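How do I get set-in fold lines out of a cotton tablecloth without ruining the color?

Posted by Kuldeep Mishra
May 5, 2021
Filed under: Laundry and Linens

Hi all, first time posting, long time lurker. My sister is having her engagement dinner at our place and I've been put in charge of the table. I bought a big royal blue cotton cloth (Loron is the name on the label, no idea if that's a good make) and it came folded into a tight little square in plastic. It's 150 inches long, so when you open it up it has this grid of creases running all over it.

Things I've tried so far: I ironed it dry on the medium setting, and that took out maybe half of the lines. Then I hung it over the shower rod for two days. The small creases dropped, but the long ones down the middle look exactly the same as when I started. I'm scared of turning the iron up because my mother once scorched a dark cloth and it went shiny in a patch the shape of the iron, and we still hear about it every Thanksgiving.

The care tag says wash cold, iron medium, do not bleach. It doesn't say anything about steam. I don't own a steamer but my neighbor does. I'd also like to know how to store it afterward so I don't have to do this all over again, because my closet is tiny and I have to fold things.

Also, is it worth washing it before the dinner? I'm worried about the blue coming off on people's clothes. Thanks in advance!

Impi Niskanen
Member, 420 posts

Wash it first! Please please wash it first. New cloths are full of sizing, a kind of starch they put on at the factory to make the thing look crisp in the package, and that stuff holds a crease like glue. You can iron over it all day long and you'll only press the fold in flatter. Cold water, a little detergent, by itself (a strong blue like that can let go of some dye the first time or two, so keep your white shirts far away from it). I throw in half a cup of vinegar with the rinse. Some people will tell you vinegar sets the dye, and it doesn't, not on cotton, but it does rinse the soap out nicely and the cloth feels softer.

Then don't let it dry all the way. That was my big mistake for years. Take it out of the dryer, or off the line, when it's still a bit damp to the touch, kind of like a towel an hour after a shower. Turn it wrong side up and iron it from the back. The shine your mother got comes from hot metal on the right side of a dark cloth, so if you stay on the back you can go up to the cotton setting without holding your breath. Check a corner first, though, and your tag says medium, so try that before you go any hotter.

For a cloth that long, forget the ironing board. Put a couple of bath towels on your dining table, lay the cloth over them and iron it right there, pulling it toward you as you go. Have somebody hold the other end if you can. I did a wedding set last February with my cousin on the far side of the table and we got through the whole pile while watching a movie.

If there's still a line after all that, dip a clean rag in plain water, wring it out, lay it over the crease and press down on it with the iron for a few seconds. Press, lift, press, lift. Don't slide it back and forth. That sends steam straight down into the fold and it's the only thing that's ever worked for me on the really stubborn center ones.

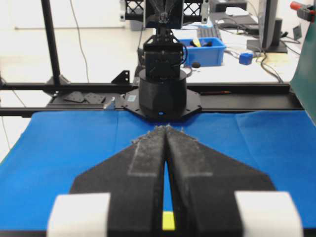

Bright blue cloth with faint fold lines still in it.

If yours ends up at that stage, I would call it done. Once you've got plates and candles and bread baskets all over it, faint lines just disappear, and your guests will be looking at your sister anyway. I used to chase every last one of them, and I've burned a finger and missed a soup course doing it.

As for the dye, after the first wash take a damp white sock and rub it hard on a corner. If the sock stays white, you're fine. If it comes up blue, run the cloth through cold again and repeat. I had a Divmont cloth once, a dark red one, that needed four rounds. Lovely cloth after that, I still use it.

Heikki Riihimäki
Member

Just borrow the steamer. Hang the cloth over a door, steam from top to bottom, done in 20 minutes. Worked on my curtains.

Vilho Hakala
Member, 58 posts

I agree with Impi on nearly everything, but I'd go easy with the steamer on a piece that heavy. I have one, and it's great on shirts, but on a thick cotton the creases relax while it's hot and then half of them come back when it cools, especially if there's still sizing in there. I'd use it for a last touch-up after the cloth is already on the table. Keep the head moving and watch that it doesn't spit, because water drops can leave rings on a dark color until the next wash.

Nobody has answered the storage part, so here goes. Get a cardboard tube, the kind that carpet or wrapping paper comes on (fabric stores throw them out, just ask at the counter). Fold the cloth once lengthwise, wrap the tube in an old pillowcase or some tissue paper, and roll the cloth around it. It stands up in the back of a closet and takes less space than you'd think. Mine lives behind the winter coats.

If you can't fit a tube, fold the cloth in thirds instead of in half. You still get creases, but then you don't have one running down the dead center where everybody looks. Drape it over a padded hanger if you have one, and don't put a stack of other stuff on top of it.

One more thing - iron it the evening before, put it straight on the table, and leave it there overnight. The weight of the overhang pulls it down a little while it hangs. Just keep the cat out of the room.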